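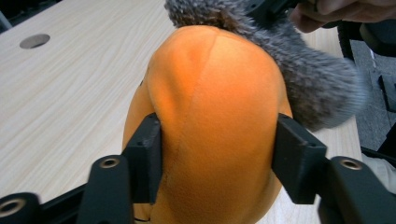
Plillura asked in the forum whether the squeeze limit applies to soft items too. It does.

Handout 3: Working Rules for Hand-Held Grippers

1. Close the jaws only until the item is held. Stop if the cover starts to pull at a seam.
2. Keep cables behind the tool and away from the jaws.
3. Keep both marker plates uncovered while you work.

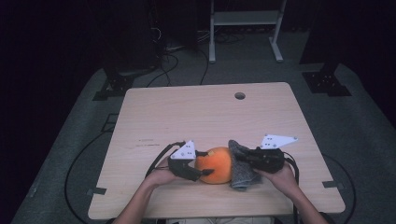

4. Open both jaws before you set the tools down.
5. Log any dropped item on the Rivwood sheet.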